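OK hockey people, long thread, sorry in advance. Jistbridge put the girls' schedule up last night and I have thoughts.

Three road games to open. Fluslow, Mornov, then Fluslow again. Who plays the same team twice in the first week and a half? I get that ice time is tight at our rink but come on.

Fluslow knocked us out last February, 4-1, and it felt worse than that from the bleachers. They only graduated one defenseman. So yeah, hello again.
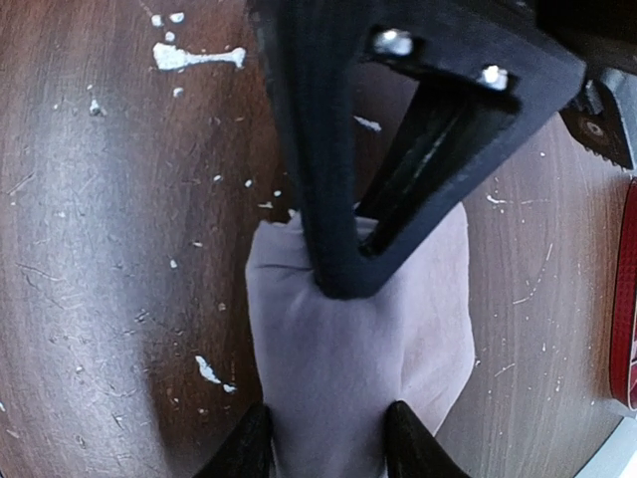
Mornov I feel better about. They play that trap thing where everybody sits back and waits, and our second line is finally fast enough to get around it. If we score first I think we're fine.

The big question is goal. Our senior faced 1,639 shots over three seasons (I keep my own stats, don't judge me) and now she's off to college. The two kids behind her have played 65 varsity minutes between them. That's it!

I'd start the sophomore. She's calmer with the puck and she doesn't drop to her knees on every single shot. The junior has the better glove though, so if coach splits the first two games I won't complain much.

Power play has to be better. We had 46 chances last season and I swear half of them were spent chasing the puck back into our own end. Put somebody big in front of the net and shoot!!
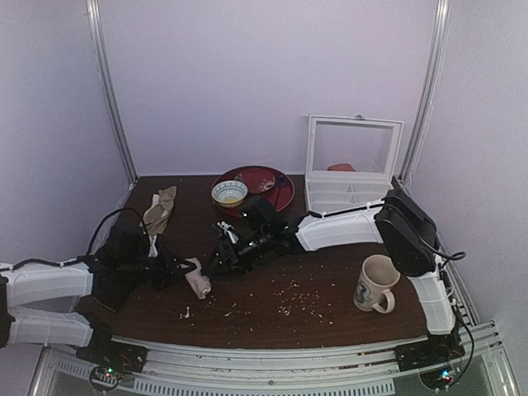 Pink cloth, left arm's fingers are at it.

Home opener is against Kim and that one always fills up. Get there early if you want to sit on the side with the heaters. Parking behind the rink is 60 spots and the youth teams will have most of them.

My guess is we go 1-2 on the road, win the home opener, and everybody calms down by the holidays. Ask me again after the second Fluslow game, I'll probably be yelling.

Also they still haven't posted the JV times. If anyone has them, send them my way please, I've got a carpool to figure out.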